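Winter coat collection returns to Urnorcombe hall
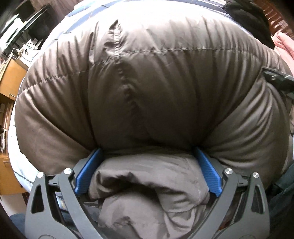
A padded jacket laid out on a striped sheet.

Urnorcombe's spring coat collection has opened again at the Blackwood Road hall, and organisers are asking residents to bring in padded jackets and other heavy outerwear before the end of March.

The collection took in 212 coats last year. Most were cleaned, mended where needed and stored over the summer, then given out from October to families in Urnorcombe and the villages along the Wondach valley. Demand was higher than the stock could meet, and the rails were bare by the second week of December.

Albertina Vieira, who runs the collection, said padded jackets went first.

"People want something warm that they can also wear to work," she said. "Wool coats are lovely but they take longer to go. If it's quilted and the zip works, it's gone the same morning."

The target this year is 700 items, including children's coats and body warmers. Hats, gloves and scarves will be accepted but do not count towards the total.

Coats can be left at the side door of the hall between 10am and 4pm. There is step-free access from the car park. Larger donations, such as several bin bags from a house clearance, should be arranged in advance by leaving a note at the library desk.

Donors are asked to empty all pockets and to close zips and poppers. Small tears and missing buttons are not a problem. Last year 50 coats were repaired at the evening mending sessions, mostly split seams and torn linings. Jackets with large holes, or with filling that has gone into hard lumps, cannot be used and should go to the textile bank behind the Bukia café.

Ms Vieira also gave some advice on washing padded jackets at home before they are handed in. She recommends a cool, gentle cycle with a small amount of liquid detergent and no fabric softener, followed by a second rinse.

"Lay it flat on an old sheet to start with and work along the channels with your fingers," she said. "You are feeling for clumps. When you find one, pinch it and pull it apart from the outside. Then turn the jacket over and do the back."

The sleeves and the area under the arms are slowest to dry, she said, and a jacket that feels dry on the surface may still be damp in the middle. Any coat packed away damp will smell by the autumn, and 4 bags had to be thrown out last summer for that reason.

Jackets should not be squashed into vacuum bags. The organisers prefer them folded once and placed in an ordinary carrier or a pillowcase, with a slip of paper giving the size if the label is missing.

The mending sessions will run again from April in the small room at the hall, starting at 6.30pm. Sewing machines are provided, and anyone who can replace a zip would be especially welcome. Tea is free, though there is a tin for donations towards thread and needles.

Coats will be given out from October, with no referral needed. Opening times for the autumn will be put up on the hall noticeboard in September.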